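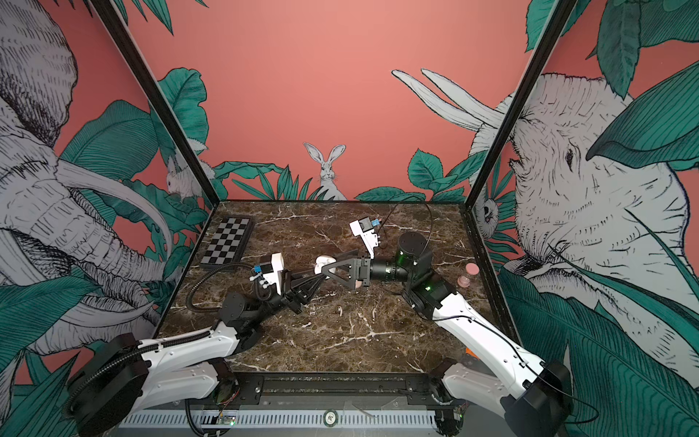 4.2 住久了还看得见墙纸吗

先交代一下这一节的材料从哪儿来。问卷收回417份，里面有一道开放题，原本是随手加上去的：“请说说您家墙纸上画了什么，不要回头看。”我当时想，大家写个“花”或者“叶子”就完事了吧，结果光是这一题的回答，打印出来就有100多页，把我和Moushumi Sivakumar一下子拖住了整个六月。后来我们又从里面挑了12户做入户访谈，每户聊一个下午（有两户聊到了晚饭后，主人非要留我们吃面）。

这一题最先让我来劲的，是大家写得特别偏心。同一款墙纸，植物占了绝大部分面积，可写回答的人几乎都从动物写起，叶子顶多是顺带一句“还有些绿的”。Vamalari那款热带鸟图案就很典型：受访者能告诉我哪只鸟的嘴是张着的，哪只单脚站着，问到底色，就开始犹豫了，米色？浅灰？有一位干脆说“就是墙的颜色”。我听录音听到这儿忍不住笑出来，因为我自己小时候房间里贴的是小帆船，船我全记得，底色是什么，到现在也说不上来。

底色难记，跟它不好叫出名字多少有点关系。珊瑚粉、鲑鱼粉、偏橘的粉，在样本册里是分得很开的，住户口中统统是“粉的”，讲究一点的会说“那种暖暖的粉”。图1的墙面就属于这一类，白色的手绘动物，蓝绿色的热带叶子，底子是珊瑚粉。Pavithra Varma在第二轮编码时坚持把这些叫法原样留下来，别急着归并，我起初嫌麻烦，后来发现她是对的：叫“肉色”的人和叫“珊瑚色”的人，对同一面墙的好感差得很远，一归并，这个差别就没了。

再说大小。设计师那边通常有个说法，大图案显眼，小图案耐看。住户的讲法要零碎得多。大动物确实总是第一个被提到，像图2左边墙上那样一头大象，皱纹画得很深，谁进门都会先看它。可是一问到“您最喜欢哪一个”，答案就往小的、半遮半掩的那些身上跑了，躲在叶子后头的兔子啦，只露出尾巴的猴子啦，接缝旁边被裁掉一半的蜥蜴啦。有位受访者住进去第三年才发现卧室门后还有一只刺猬，她跟我讲这件事的时候，兴奋得像中了奖！
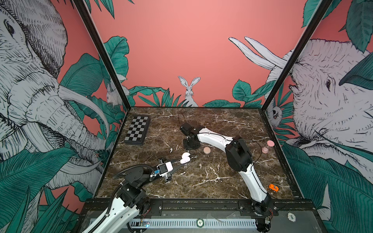 这种“晚发现”在访谈里出现得很密，我把它单独立了一个编码，叫“迟到的动物”。它有几个共同的场合：生病在家躺着，陪孩子午睡，还有就是挪家具。挪家具这一条我事先完全没料到。衣柜搬走以后露出来的那一块墙，颜色比别处深一点，图案也新一点，住户站在那儿看半天，觉得像是别人家的墙。一位受访者把衣柜又推了回去，理由是“看着不习惯”。我追问是哪里不习惯，她想了很久，说那块墙上的花太精神了。

孩子是另一回事。大人说“看见”，孩子说“认识”。我们没有专门访谈儿童（伦理审批没有覆盖到，这一点在3.1节已经写过），但家长转述的材料不少：给动物起名字，规定哪两只是朋友，晚上要跟某一只说晚安，还有人家的小孩拿蜡笔给狐狸添了一顶帽子，妈妈到现在也没擦。名字往往比墙纸活得还长。有一家早就换成了白墙，全家人提到那个角落，还是说“老贝那边”，老贝是从前墙上的一只鹈鹕。

我很愿意从这里推出一个漂亮的结论，说动物图案能让人对房间更有感情，可是材料撑不住。愿意花时间填开放题的人，多半本来就喜欢自家的墙，讨厌墙纸的人大概写两个字就交了（确实有人只写了“难看”）。另外，租户和自住户在这一题上混在一起，租户没得选，他们的“看惯了”和自住户的“看惯了”恐怕不能算一回事。Nikelix小区的几户租客就讲得很直接：刚搬进去的时候天天想撕，后来懒得想了，再后来朋友来家里说了一句“这墙好丑”，自己居然有点不高兴。这句“有点不高兴”我反复听了好几遍，我觉得它比问卷上那些五分制的好感打分都有意思，只是不知道该怎么放进表里。

转角的问题也得提一句。图案在一面平墙上是一个样子，拐过墙角，到了第二面、第三面，动物之间的关系就变了。三面墙都贴同一幅丛林画的时候（图3是这种贴法，后墙底色是珊瑚粉），受访者常常不按墙来讲，他们按“一圈”来讲：从门口的这只讲到窗边的那只，中间拐弯的地方一带而过。只贴一面主题墙的人家就没有这种讲法，他们讲得更像在讲一幅挂画，有中间，有两边。这个差别在编码时是Meenakshi Salian先注意到的，我回去重听录音，12户里能清楚听出“一圈”讲法的有3户，太少了，只敢记在这里，留给后面的人去验。

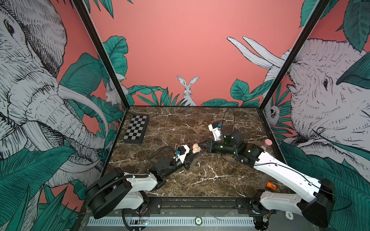 Grigore Ghiță读初稿时在这一段旁边批了很长一条，说他不太相信“一圈”跟墙纸有关系，人在熟悉的房间里回忆东西，本来就习惯沿着墙走，换成书架和插座也会这么讲；要想分清楚，至少得让同一批人再讲一遍没有图案的房间。他还问，受访者讲的时候是坐着还是站着，手有没有跟着比划。

他的前半条我接受，所以下一轮访谈的提纲里已经加了一个素墙房间的对照问题，放在墙纸问题之前问，免得前面讲顺了口。后半条我答不上来，访谈只录了音，我的笔记里零星记着“手指向窗”“转身”之类的字样，记得很不齐，没法拿来用。至于顺序会不会影响底色的回忆，我打算跟4.3节的褪色材料放在一起讨论，那里有住户自己拿旧样本跟墙面比对的记录，说法要具体一些。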